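Getting the gripper pose out of a wide camera

Most of April went into one piece of code: the part that takes video from the hand-held gripper and works out where the gripper was in the room. I'm writing it down mainly so I remember what I changed.

The old version ran on a fisheye model I had calibrated once and then left alone. Near the middle of the picture it was fine. Out toward the sides the error grew, and the sides are where the markers usually end up. When I plotted the recovered path it had small jumps in it, and the policy learned the jumps along with everything else.

I redid the calibration with 120 board views, making sure plenty of them had the board close to the border. Then I threw out 9 that had motion blur. That took an afternoon and fixed more than the two weeks of filter tuning I had done before it.

The second change was masking. The gripper body fills the bottom of every picture and it never moves relative to the camera, so the feature tracker loves it. It would happily lock onto the textured pads in the jaw and report that we were standing still. I now draw a fixed mask over the hardware before tracking starts. People are harder. Whoever is nearby can take up a good part of the view, and a dark shirt against a white ceiling gives very strong edges.
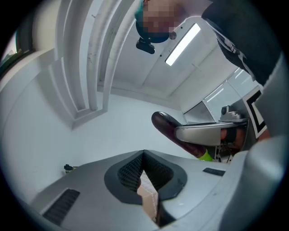 What the tracker does now

It runs in two passes. The first builds a map from the static parts of the room. The second goes back over the same video and fits the path to that map, using a marker whenever it can see all four corners. A marker with a missing corner gets dropped. I tried to use the partial ones and the poses were bad enough that I took the code out again.

The whole thing lives in a small tool I call Ovitau. It reads a folder of recordings and writes one pose file for each. On my last batch of 100 recordings it got through without me touching it. Still to do: masks for people, and a proper log when the first pass fails.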